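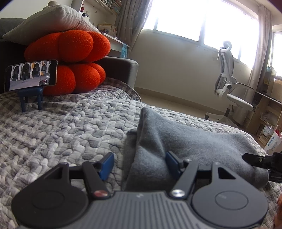 4. Good practice for recording cloth tasks in homes

Read this section before the first session in any new home. It applies to the Zorero hand-held gripper with firmware 2 or later.

4.1 Before you start

1. Get a signed consent form from every adult who lives in the home. A form signed by one person does not cover the others.
2. Walk through the room with the resident and agree on which surfaces and items may be used. Beds and sofas need a clear yes.
3. Ask whether any screen in the room should be turned off or moved. Phones, tablets and monitors can show messages or names. A screen playing a film may stay on if the resident agrees, but log it under "Active screens".
4. Turn over or put away letters, bills and labeled medicine. Papers on a desk across the room still count.
5. Leave the rest of the room as it is. Do not tidy cushions, straighten bedspreads or close curtains to get a cleaner recording.

Note: Strong daylight from a window is allowed. If the cloth itself is hard to make out, change where you stand before you touch the curtains.

4.2 Checking the gripper

1. Wipe both finger pads with a dry lint-free cloth. Replace a pad if its edge has lifted.
2. Check the screws on both linkage arms by hand. Do not use thread lock.
3. Open and close the fingers 14 times with nothing between them. The movement should feel even from end to end.

CAUTION: Keep your free hand away from the linkage arms while the fingers are closing. The cutouts in the arms are a pinch point.

4.3 Recording

1. Start with the fingers open and the cloth between the pads.
2. Close slowly until the cloth is held, then lift. On a soft surface such as a mattress, do not push down to reach the cloth - pick a fold that stands up.
3. Put the cloth down and open the fingers fully before the next attempt.
4. Stop after 50 attempts and rest your wrist, even if you feel fine.

Fleece and other thick fabrics bunch up easily. A grasp that picks up the bedspread along with the cloth is logged as a failed grasp. Keep it in the set.

4.4 After the session

Replace the pads after 3000 closures and enter the change in the Rerkgate log. Put household items back where the resident wants them. If anyone withdraws consent, stop at once, mark the session "Withdrawn" and send the session number to Ľubomír Michalík the same day.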